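Rillowの共同補修室、消耗品の置き場を変更 テープ類は作業台上の平置きから容器収納へ

2020年8月

Rillow地区の共同補修室「Grurkell」は、室内で使うテープ類と小物部材の保管方法を改めた。7月に実施した試行の結果を受けたもので、今月から通常の運用に入っている。変更の対象はマスキングテープ、その他の粘着テープ、配管継手、電気関係の小部品、手袋である。塗料、溶剤、刃物の保管規則に変更はない。

Grurkellは1937年竣工の旧倉庫の一階にあり、地区の居住者と周辺の小規模事業者が、建具の塗り替え、水栓まわりの部品交換、家具の補修などに使っている。運営はGrevirholm管理組合。室内の区画は用途ごとに壁の仕上げを変えてあり、テープ類と小物の仕分けに使う区画は、橙色の地にユリに似た花と葉を大きくあしらった壁で三方を囲っている。天板は木製で、塗装や切断の工程は別の区画で行う。

従来の運用では、マスキングテープは使用後に天板の上へ戻すことになっていた。容器の指定はなく、継手やカード類と同じ面に並ぶことが多かった。組合が7月にまとめた点検記録には、次の不具合が挙がっている。

・巻きの側面に粉じんや削りかすが付着し、貼り付け時に縁が浮く
・使いかけの巻きと未使用の巻きの区別がつかない
・天板の有効面積が減り、図面や長尺の部材を広げられない
・金属部品がテープの側面に当たり、縁に打痕が残る

側面の付着物は、マスキングテープの場合とくに影響が大きい。塗り分けの精度はテープの縁の直線性で決まり、縁に異物を噛んだまま貼ると、その箇所から塗料が回り込む。点検記録では、窓枠の再塗装で見切り線が乱れた事例が報告されており、同じ巻きの側面に細かい粒が付いていた。

新しい手順では、マスキングテープを角の丸い長方形の白いプラスチック製たらいに集める。たらいは天板の中央に置き、巻きは寝かせて入れる。立てて入れると側面同士の接触は減るものの、取り出しの際に隣の巻きが転がり、床に落ちる件数が増えたため採用しなかった。重ねる段数は制限し、深さを超えて積まない。たらいに入りきらない分は在庫棚へ戻す。
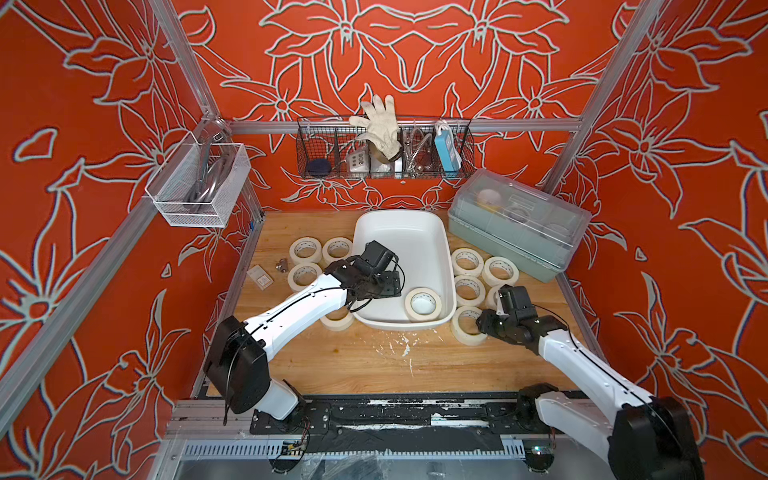
マスキングテープと収納用の白いたらい

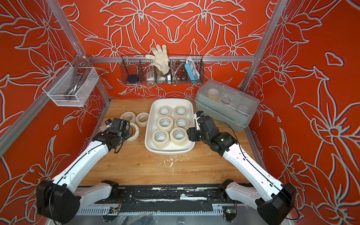 小物部材については、吊り下げ式の網かごを用いる。底面と側面が網になっているので粉じんがたまりにくく、外から中身を判別できる。仕切りのあるかごには、種類の異なる部材を区画ごとに分けて入れる。割り当ては次のとおり。

手袋　上端から見える向きに差し込む。左右をそろえ、汚れの著しいものは戻さない。
配管継手　ねじ部の保護のため、硬い工具と同じ区画に入れない。
ホース類　折り曲げず、輪にして収める。
電源タップ　差し込み口を下に向けない。コードは束ね、作業面まで垂らさない。
コンセント部材　開口部に切りくずが入っていないことを確認してから戻す。

ふた付きの透明樹脂ケースは、マスキングテープ以外の粘着テープの保管に充てる。養生用、梱包用、絶縁用では粘着剤の性質が異なり、混在させると取り違えが起きる。試行の初期には外形の似た巻きを同じ容器に入れていたため、塗装面に梱包用テープを貼ってしまい、剥離時に下地の塗膜まで持ち上がった例があった。ケースのふたは使用中も閉じておき、取り出すときだけ開ける。

試行には、資材の納入元であるBélanger商会が用意したマスキングテープ100巻を充てた。幅12ミリの細幅品を中心とし、細部の見切りと曲線部の養生に使用している。巻きの品種を絞ったのは、保管条件以外の差が結果に出ないようにするためである。試行期間中、利用者は使用のたびに縁の状態を目視し、異常があれば記録票に記入した。記録票の様式は従来の備品点検用を流用し、側面付着物、縁の打痕、巻きの変形、端部の巻き込みの各欄を追加した。

結果として、側面付着物と打痕の記入は平置きの期間より減った。巻きの変形には差が出なかった。端部の巻き込み、すなわちテープの先端が見つからなくなる不具合については、容器収納に切り替えても改善しなかった。組合では、使用後に先端を折り返しておく方法を併用することにしている。折り返しの長さは指定していないが、短すぎると搬送中に再び密着するので、指でつまめる程度を目安とする。

保管場所の温湿度は従来どおりとした。マスキングテープの粘着剤は高温下で軟化し、巻きの側面ににじみ出ることがある。にじみが生じた巻きは付着物を拾いやすく、容器に入れても効果が薄い。夏季は日射の当たる窓際にたらいを置かず、閉室時には区画の照明を切る。低温側では粘着力が落ちるため、冬季は使用前に室内へしばらく置いてから貼る。いずれも以前からの規則で、今回の改定では文言を整理するにとどめた。

作業面の扱いも手順書に明記された。天板を拭くのは仕分けの前と後の2回とする。乾いた布で払うと粉が舞い、周囲の巻きに再び付くことから、固く絞った布を使い、奥から手前へ一方向に拭く。木の天板は水分を残すと反りや毛羽立ちの原因になるので、最後に乾いた布で押さえる。落ちない塗料の点は無理に削らない。削り跡に粉が入り、かえって清掃の手間が増えるためである。

戻す順序にも指定がある。最初に金属製の継手など硬いものを天板から外し、続いて紙箱やカード類をよける。マスキングテープは最後にたらいへ移す。先にテープを移すと、その後に動かした継手が容器の縁を越えて巻きの上に落ちることがある。たらいの左右どちら側から始めるかは問わないが、片側を終えてから反対側に移ると取り残しが少ない。容器の縁に接している巻きは見落としやすいので、最後に縁の外側を一周確認する。

容器の選定では、白い樹脂製たらいのほか、段ボール箱、木箱、金属製の角形容器が候補に挙がった。段ボール箱は紙粉が出ることから早い段階で外れた。木箱は天板との見分けがつきにくく、内側のささくれが巻きに触れる。金属製の角形容器は洗浄性に優れる一方、置いたときの音が大きく、縁に当たったテープに傷が残った。白い樹脂製たらいは内面の汚れが目で確認でき、水洗いもできる。角が丸いため隅に粉がたまりにくい点も評価された。難点は帯電しやすいことで、乾燥期には内面に微粉が付着する。これについては、清掃時に湿らせた布で内側を拭く手順を加えた。

網かごの色は統一していない。黒い線材のものと白いものがあり、いずれも既存品を継続して使用する。買い替えの予定は今のところなく、線材の被覆が剥がれた場合に個別に交換する。掛ける位置は天板より上とし、かごの下端が作業の高さに入らないようにする。重い部材を片側に集めるとかごが傾くため、ホースや電源タップのように質量のあるものは、支持点から離しすぎないよう配置する。

利用者側の手続きに変更はない。入室時の記名、消耗品の使用量の申告、退室時の確認はこれまでと同じ様式で行う。使いかけのテープを持ち帰る場合は、申告欄に幅を記入する。個人で持ち込んだテープは共用のたらいに入れず、各自で保管する。持ち込み品が混ざると品種の管理ができなくなり、粘着剤の異なる巻きが塗装面に使われるおそれがある。

Grevirholm管理組合は、改定後の手順書を補修室の入口に掲示し、同じ内容を配布用の紙面にもまとめた。紙面では容器ごとの収納対象を表にし、戻す順序を番号で示している。Bélanger商会は引き続き細幅品の補充を担当し、側面に付着物のある巻きは交換の対象とせず、組合側で下地養生などの粗い用途に回す。

なお、仕分け区画の利用は塗装区画の予約とは別に受け付ける。区画の利用時間を延長する場合は、現行どおり当日の申し出でよい。刷毛とローラーの保管方法については別に見直しを進めており、手順が固まり次第、改めて掲示する。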